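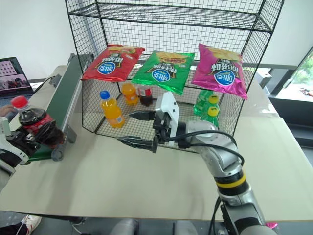
Building a pick station in a shared shop - week 6 notes
Mỹ Hứa, Jatadstead workshop. 24 March 2020

Last time: mounting the arms, cable slack, e-stop. Read those first if you missed it.

Today = shelf to belt. Order of work:

Rack first. Clamp it. If the rack shifts even a little your saved poses are junk. We lost a whole evening to this on the Rornow build.

Bottles before bags. Stiff, round, easy to close on. Chip bags hang off the top shelf edge and swing when touched, leave for week 7.

Gripper force. Start at 16 on the Choi controller scale, go up in small steps. Stop when the bottle no longer slips. Cap end heavy or bottom heavy matters, full bottles vs half full matters more. Write down wich one you used.

Approach. Come in level, below the top shelf. Pause 300 ms before closing. Elbow will want to swing out, check clearance on the wire edge by hand with power off.

Belt. Lower until bottle is 100 mm above, then slow. Release only with belt stopped. Moving-belt release is later, dont try it yet.

Hands. Handing a bottle to the arm is ok at teach speed only, second person on the e-stop. No exceptions.

Logs: Gesari script saves every try. More than 4000 in the shared folder now, please name yours properly.

For next week: ten clean picks in a row, same bottle, then move it two inches and do it again. Bring the failed ones too.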